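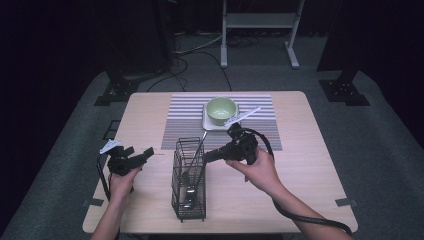
Getting started with the Otau two-hand gripper kit: recording a table-setting task

This page covers setting up the Otau kit and recording a first task with it. It assumes you have the standard two-gripper version and have already installed the recorder software from the Stidport download page. If you only have the single-hand kit, the steps are the same, but skip anything that mentions the left side.

Allow an afternoon for the first session. After that, setting up takes us 12 minutes, most of it cables.

What you need

Two Otau grippers, left and right, with their cables
The recorder box and its power supply
A table you can walk up to from one side
A placemat, a saucer, a cup or small bowl, and a few utensils
A utensil holder that won't tip over
Cloth tape for the floor

We use a striped placemat. The stripes make it easy to see in playback whether the mat has been pushed out of line between takes. A plain one works too, but put a bit of tape under each corner.

Step 1. Place the table

Put the table where you can stand square to one side with both elbows free. Mark the floor at the table corners. Tables creep over a long session, and you will want to put yours back in the same spot the next day.

Any sturdy table will do. The surface doesn't have to be new. Chips and worn patches in the top haven't caused us trouble, but keep small objects off them if you plan to slide anything.

Step 2. Run the cables

Plug each gripper into the port on its own side of the recorder box. The ports are marked L and R, and the software will not warn you if they are swapped. You'll find out when you open the file and the left hand is doing the right hand's job.

Leave enough slack for each cable to hang in a loop beside the table. Pull the gripper to the far edge of the table and check that the cable doesn't go tight. The cables supplied are stiff when new. Gernby sells a softer replacement that fits, and we changed to it in June after a connector worked loose.

Step 3. Check the fingers

Open and close each gripper a few times before you turn on the recorder. The two fingers should meet flat. If one sits higher than the other, loosen its screw a quarter turn, squeeze the trigger fully, and tighten it again. Don't use thread glue on these screws. The fingers are wear parts and you will need to take them off.

When you set the travel in the software, open the fingers as far as they go and press Set Open, then close them on nothing and press Set Closed. Do this at the start of every session.
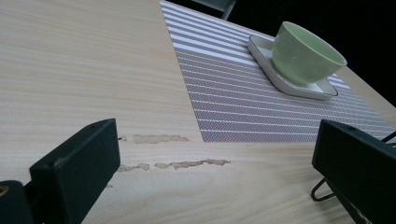

Leave the fingers open for five seconds after pressing Set Open. The reading drifts slightly at first, and saving too early gives you a range that is a little short. A short range shows up later as a grip that never fully closes in the recording.

Step 4. Lay out the task

Start with something simple: cup on saucer, saucer on mat, utensil holder nearer to you. The task is to take a utensil and lay it by the saucer, then return it. Once you can do that without looking at your hands, add a second utensil.

Light plastic utensils are harder to pick up than metal ones. Come in at a low angle and close slowly. If the handle keeps spinning, grip closer to the middle.

Step 5. Record

Hold both grippers still over the table, press the thumb button on the right one, and wait for the tone. Do the task at a normal pace. Return to the starting position and press again. Takes shorter than five seconds are thrown away by default, and you can change this under Session.

We record in blocks of 33 takes and then stop to rest our wrists. The grippers are not heavy, but you will feel them by the end. A full set for one task is 200 takes, and it took us nearly two days the first time.

Step 6. Check and export

Play back the first take of each block before going on. Look for dropped stretches in the timeline, shown in red. Two or three short ones are fine. A long one means a cable is loose.

Export as a single folder. If you are sending data to Bielecka for training, choose their preset and leave the file names alone.

Is the kit worth it?

For tabletop work, yes. Setup is quick and the grip is good on dishes. The weak points are the stiff cables and the unmarked port swap in step 2. The manual is also thin on finger adjustment, so keep step 3 handy.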